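Small Bands Should Stop Pressing So Many Records

A band I like a great deal, Chuang, put out its second album in April. I bought the vinyl at the merch table, and while I was paying, the drummer told me they had ordered 965 copies. They draw a good crowd in Plimstead and not much of one anywhere else. I was happy to have the record and a little worried for them.

I have been buying local music for a long time and writing about it for nearly as long. My view is that most small bands press too many records, too early, and that it hurts the music they make next.

The money goes out first

A plant wants to be paid before it ships anything. For a band at this level the money comes out of rent, or out of the fund for fixing the van. Cirnisik, a label that runs out of two rooms over a shoe store, tells its bands to start at 300. I think even that is high for a first release. The price per copy drops as the order grows, so the bigger order always looks smart on paper. It is only smart if the copies sell.

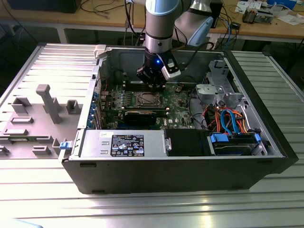

What the streaming numbers mean

Bands point to their play counts. A song gets 4,000 plays and they figure some fair share of those people will want the album on a shelf. I don't think it works like that. A lot of plays come from playlists that run while somebody does the dishes. I have songs I've heard fifty times and couldn't tell you who made them.

The people who buy records are the ones who come to the shows, sign the mailing list and write back when you write to them. Count those instead. If the list has 222 names on it, that is your number, and you can go lower.
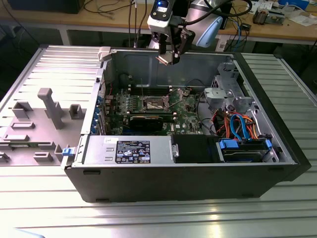
I know the argument on the other side. A record is a real thing, it looks good on the table, and it makes a band feel like a band. All true. I own more records than I have room for and I'm not sorry. But a closet full of unsold boxes has an effect too. I've watched bands play the same ten songs for three years to get rid of the stock, when they had new ones ready to go.

Bratex, the three-piece that used to play Tuesday-night type rooms for gas money, did it the other way. They released four short tapes in two years, in tiny runs, and sold out of each. The fourth was the best thing they've done. They got there by finishing things and moving on.

So take preorders. Keep the run small and let it sell out. If people are upset that they missed it, press it again. A second pressing is a nice problem for a small band, and the first one will be paid for by then.
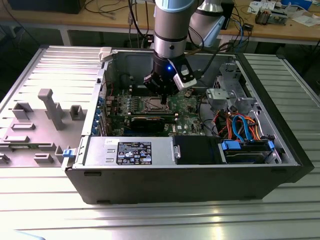 A robot arm over an open desktop computer tower.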